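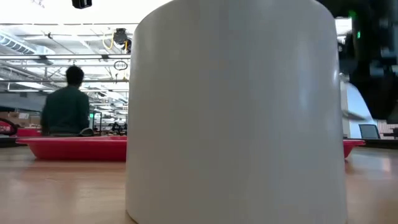
The red tray on the light wooden table, behind something tall and white.

Red Trays and Teal Plates: a Table Setting Gallery
Posted Jun 19, 2020

Welcome to the tray page! If you've followed the Tistmont table pages for a while, you know how much we love a place setting that travels in one piece. A tray, a plate, a cup, a fork or two, and you can eat anywhere there's a flat spot. This gallery sticks to one color idea, bright red with teal on top, and I'm so happy with how it looks on pale wood (red on a dark table just sinks, I tried that in October and went back to placemats).

The tray is the star for me. It's low and wide, with a raised rim all the way around, so a rolling grape has a fighting chance of staying put. I like one big enough that the plate doesn't touch the sides. You want to be able to get your fingers in!

Tap any picture to see it larger. The older galleries are still up under Rollness, and the cup and mug pages have moved to Fillela.

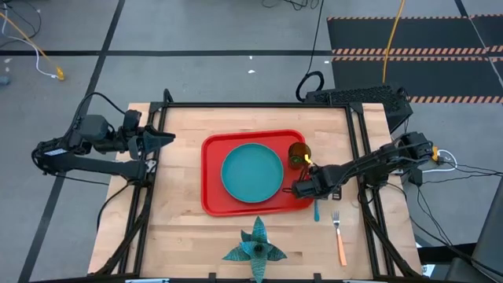

Tistmont Table Pages, No. 284, page 2

Plate in the middle, cup up by the corner, and there's the whole idea. The teal plate has a thin raised edge of its own, so you get a rim inside a rim, and the dark amber cup keeps all that brightness from getting too sweet. Don't miss the fork with the orange handle off on the bare wood. Orange next to red sounds like trouble and I think it's wonderful. The butcher-block strips do a lot of work too, all those tans and honeys running side by side.

If you're setting this at home, put the tray down first and move it around until you like it, then add the plate. Cups go at the back, where sleeves won't catch them.

Up close, the colors get even better. Look at how the red goes from coral in the middle of the tray to something much deeper along the sides, and how blue the turquoise gets next to it. The round piece with the dark rim has a glossy mix of colors inside, which I could look at all day.
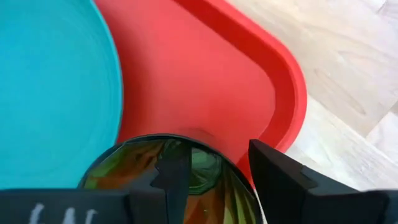
Talukder wrote in to say that a teal plate looks best on a red tray when it sits a little off center, and that the cup should always be the darkest thing in the setting. "I went the other way with a white cup and it disappeared," the note goes on. "Now I have an amber one and I use it for everything, even pencils."

Next up is yellow on gray. Send your settings in!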